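Home About Archive Shop Talk Subscribe

The Arm Gets My Bench

Jul 27, 2025

The word management settled on is "relief." The new station at Bernari will relieve us of repetitive tasks. I have been doing repetitive tasks there for 28 months and had come to think of them as my job, so you can see where a person might feel a little over-relieved.

For anyone new: we put small servos on boards, route the cables and send them down the line to Lenni Heinonen, who tests them and sends the bad ones back with a sticky note. Lenni's notes are the closest thing our department has to literature. The best one just said "Why."

The integrator is an outfit called Zistance, and before they bolt anything to our floor they build it all on a computer. We got to watch in the break room, two shifts squeezed around one laptop, with the good donuts. (Good donuts mean somebody's job description is changing.) They can run the virtual arm all night, and it doesn't need a parking space.

What I hadn't expected was how much they'd need from us. The manual says to seat the cable and move on. It doesn't mention that you lean on it a hair with your thumb first. I have done that for so long I didn't know I was doing it until a very polite engineer asked me to stop and do it again slower. Then she asked how hard I was leaning. I said, "Medium." She wrote that down.

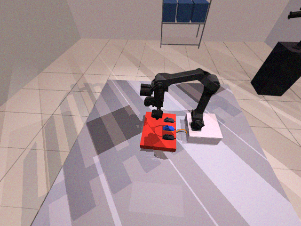

Lenni says he'll miss having a human to be rude to, and he wants to know where the sticky notes are supposed to go now. I told him to stick them on the base and see if the thing develops any shame.

My new title is cell attendant. Same pay, three more binders. I start in October.

COMMENTS (2)

Proltow_Pete: Ours went in last year. You'll spend your first month clearing faults and your second month defending it to visitors.

marge k: "Medium" is a perfectly good unit. Keep the thumb to yourself until they offer a raise.

Contact | © 2025 | Back to top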